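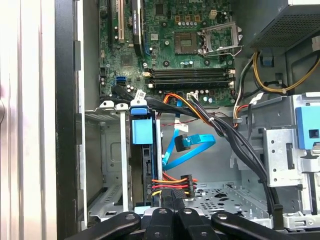 Strachan asked whether item 3 still applies to units that go straight to parts recovery, and the answer is yes: the cord comes off and the power button is held in before any side panel is removed, whatever the unit's destination.

Nutlow workshop – bench and electrical safety checklist
Area: intake benches, store room 2, Rennie cage
Period: July
Inspected by: Ilze Laur
Countersigned: R. Purves

1. Benches clear of drinks and food. Pass.

2. Power strips fixed to bench, not daisy-chained. Fail. Two strips in series at the end bench. Removed during inspection. Same finding in the last report.

3. Units isolated before opening. Pass. See reply to Strachan.

4. Wrist straps tested at start of shift. Pass with comment. Log sheet has initials but no readings for the second week. Enter the reading in ohms.

5. Bench mats bonded to ground point. Pass.

6. Power supplies not opened at the bench. Pass. Sealed units go in the gray tote for Judthorpe.

7. Coin cells removed and taped. Partial. Tape missing on cells in the lower tray. Terminals must be covered on both faces.

8. Extinguisher at door, CO2, in date. Pass. Tag 422.

9. Aisle width 40 inches minimum. Fail. Pallet of monitors at the cage door leaves 18 inches. Move before next delivery.

10. Shelf load signs posted. Pass. Rated 2,000 lb per bay, evenly spread. Top shelf in bay four is bowed – unload and check the beam clips.

11. Eye protection at the shear. Pass.

12. First aid box stocked. Partial. No eyewash. Reordered from Potmont.

Comments
MacRitchie: item 9 was clear at 7 a.m. The pallet came in after that.
Laur: noted, finding stands. The aisle is checked as found.
Jardine: can item 7 be split into removal and taping? Removal has been fine for months.
Laur: will split on the next form.

Open items: 2, 4, 7, 9, 10, 12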